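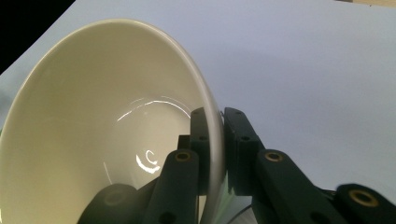
Week 9: Handling rules for hand-held gripper work
Course notes, Robot Practice 2. Prepared by Elsa Suominen, revised December 2019.

Read these before your first bench session. They cover the second practical block, in which each pair records demonstrations with the hand-held tool on tableware. The rules for the fixed arms are in the Week 4 notes and still apply whenever an arm is powered in the same bay.

1. What the rules are for

There are two kinds of rule in this handout and students tend to mix them up. Safety rules protect people. Practice rules protect the data. If the two ever conflict, stop recording and follow the safety rule. A spoiled take costs you a minute.

The published robot safety standards were written mainly for powered machines. A tool moved by your own hand doesn't fit neatly under them, so the lab treats it as a hand tool with pinch points and adds the rules in section 2. Don't cite the industrial standards in your report as if they covered this tool. Say which lab rule you followed and give its number.

2. Safety rules

2.1 Keep your free hand clear of the linkage arms and the pivots while the fingers are moving. The pinch points are at the bushings as well as between the pads.

2.2 Tie back long hair and take off lanyards, rings and bracelets.

2.3 Closed shoes at all times in the bay, including when you are only watching.

2.4 Run a finger around every rim before the session starts. Chipped pieces go in the grey tub and get written on the breakage sheet. Don't put them back on the shelf.

2.5 If something breaks, say so out loud, step back and use the brush and pan. Don't pick up ceramic with the gripper or with bare hands.

2.6 Cables must not cross the walkway. Check that slack near the fingers can't be caught when they close.

3. Gripping thin-walled ware

The usual grasp for a bowl is across the rim, with one pad against the inside wall and the other against the outside. It holds the piece by a small area, so the approach matters more than it does with a box or a block.

Bring the pads down square to the rim. If one pad touches first, back off and line up again — don't drag the bowl into place, as the sideways load goes straight into the edge. Close slowly until both pads are in contact, then add only what you need to lift. Glazed surfaces are slippery and the common mistake is to make up for it by squeezing harder. Check that the pads are clean first. Skin oil on the pads accounted for a good share of the drops we logged in October.

Tilting is allowed once the bowl is supported by the grip. Keep it low over the table while you do it, no more than a hand's width up. Anything higher needs the foam mat.

Glossy ware also produces bright reflections that move as the bowl turns. Leave them in. Do not dull the glaze with powder or tape, and do not shift the lights partway through a set. If you have to change the lighting, close the set and open a new one.

4. Recording practice

4.1 Clear the table of anything not on the task card.

4.2 Wipe the lens with the cloth provided. Not your sleeve.

4.3 One task per take. If you fumble and recover, keep the take and mark it R. If you drop the piece, mark it D. Never delete a D. The Trirden set from last year's class lost much of its value when several groups quietly removed their failures.

4.4 Change hands only between takes.

4.5 Stop after 70 takes and swap with your partner. Tired hands give jerky closures, and they are easy to spot in the traces.

4.6 Log the pad set. The Kema pads and the older ones have different surfaces and can't be pooled.

5. Worked figures

Boonsong Rungrueang's group submitted 519 takes for the Cindside exercise. After the marking check, 297 were accepted without a note. The remaining 222 were made up of R takes, D takes, and takes with no pad set entered. The last kind had to be left out of the comparison altogether, though there was nothing wrong with the handling. When you write up your own set, give all of these counts separately and put the total first.

6. Before you leave

Hang the tool on its hook with the fingers open. Wash the ware, dry it and return it to the shelf by size. Both partners initial the sheet. A set with only one set of initials will be returned unmarked.

Reading for next week: Taheri notes, sections 2 and 3. Bring your breakage sheet to the tutorial even if it is blank.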